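Ticket: Folding demos rejected after tracking jump
Queue: Rudutora handheld capture, Orkcombe site
Opened by: Nabila Mahrous
Assigned to: Samah Ramadan
Priority: normal (was low)
Status: closed, see last entry

Nabila Mahrous, 9:10 am
Of the 25 garment folding demos I uploaded yesterday, 8 came back as rejected. The reason given on all of them is "pose discontinuity." I have watched every rejected one start to finish and my hand doesn't jump in any of them. I pick up the garment, I fold it, I let go. The Farouk page says to "move more slowly and try again." I was already moving slowly. I'd like somebody to look at the trajectories before I spend another morning doing the same thing at half speed.

Samah Ramadan, 9:42 am
Thanks. Can you confirm that you ran the mapping pass before the first demo, and that the gripper was calibrated the same day? Most rejections with this code come from fast wrist motion near the start.

Nabila Mahrous, 9:55 am
Yes to both. The mapping pass finished without a warning. Also, "most rejections" doesn't help me much when the bad stretch in mine is near the end. In the three I checked closely it comes right after the second fold, when I bring the fingers down low over the mat to grab the near edge.

Samah Ramadan, 10:30 am
Pulled the trajectories. You're right that it isn't at the start. In all 8 the estimated position slides sideways while the fingers are closing, then snaps back when you lift. The longest slide lasts 21 frames. Finger width looks normal the whole way through, so I don't think the gripper itself is the problem. What is the surface you're working on?

Nabila Mahrous, 10:41 am
A big woven mat, pink and cream and white, in a diagonal basketweave. It was here when I was assigned the station. Nothing in the setup guide says what you can or can't put clothes on.
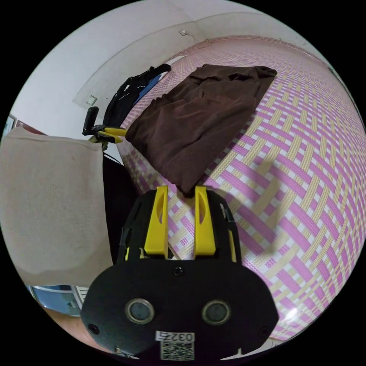
The guide does say "a textured surface improves tracking," so if the answer is that the mat has too much texture, I want that in writing, because it contradicts page one.

Samah Ramadan, 11:15 am
It's not the amount of texture, or at least I don't believe so. A weave repeats. When you're high up, the tracker has the wall and the furniture to hold on to. When you drop low and tilt forward, the mat fills most of the view and one strip looks a lot like the next one over. It can match to the wrong strip and still be confident. There may also be some trouble from glare and from the shadow of the gripper, which moves when you do.

Could you run this:
1. Same mat, same garment, a few demos with no changes.
2. Plain matte sheet over the mat, a few demos.
3. Mat again, but approach with less forward tilt.
Redo the mapping pass before each set.

Nabila Mahrous, 11:22 am
Fine, but I'll point out that the first person I asked told me it was the firmware, and the person before that said lighting. This is the third theory. If the sheet makes no difference I'm going to ask for a different gripper.

Nabila Mahrous, 2:05 pm
Results, 3 demos per set.
Set 1, mat: 2 rejected.
Set 2, sheet: none rejected.
Set 3, mat with less tilt: 1 rejected.
Nine demos isn't proof of anything. It does go the way you said it would, I'll give you that. The sheet slides around when I pull a sleeve across it, and a policy trained on that might learn to chase the sheet. I taped the corners down for the last one and it held.

Samah Ramadan, 2:37 pm
Agreed that it's a small sample. I compared set 1 with set 2 and the sideways slide is gone from set 2, including in the low grabs. I'm comfortable calling it the mat. Please tape all four edges and carry on with the sheet.

Yesterday's 8 stay rejected. I tried reprocessing them in Fivo with the looser threshold. They pass, but the slide is still in there, so a robot replaying one would reach for cloth that's off to the side.

Nabila Mahrous, 2:44 pm
Then why does the looser threshold exist?

Samah Ramadan, 2:58 pm
Fair question. It was added in April for a drawer task and left available to everyone. I've opened a separate ticket to have it restricted. I've also asked for the "textured surface" line in the guide to warn about repeating patterns, and for the rejection page to show which part of the demo failed.

Nabila Mahrous, 4:20 pm
Recorded the 8 replacements on the taped sheet, normal speed. All accepted. You can close this, but please link the guide change here when it's published. I've been told "it's in the next revision" before.

Samah Ramadan, 4:26 pm
Will link it. Closing.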